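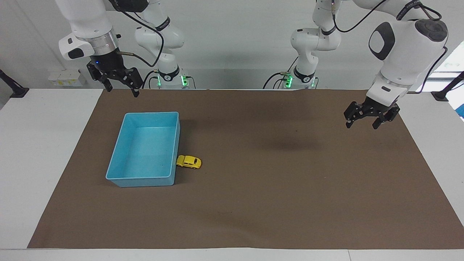 Figure 2. The two-arm cell at the start of an episode, with the bin and the toy car on the mat.

3.2 Cell setup and upkeep

The Trirkstead cell has two arms mounted along the back edge of a white table (Figure 2). Each arm carries a parallel-jaw gripper. A brown mat covers most of the tabletop, and objects are placed on it before each episode. In the bin task these are a light blue bin and a small yellow car.

We replaced the mat after every 28 hours of running. Creases were accepted as long as the bin sat flat. A new mat was lined up with the right side of the table first and then smoothed toward the left, and the arms were kept in their rest pose with the fingers open while this was done.

Cable wear was the main cause of lost time. The wrist cable on the right arm was first tied too short, and the gripper dropped its connection when the forearm turned outward. Etelka Kozma retied it with a longer loop and added a check to the Friday routine: each arm is moved slowly through its full range while the operator watches the cable at the wrist and elbow. The fault came back twice in January, both times from a worn plug, and the plug was replaced.

Finger alignment was checked every morning with a Takács gauge block. If the gap differed from the commanded value by more than 2 mm, the fingers were removed, cleaned and refitted. The grippers were then opened and closed 10 times before recording began. Of the sessions planned for this cell, 27 were completed without a stop for repair. The Prurnumura cell followed the same routine and is covered in Section 3.3.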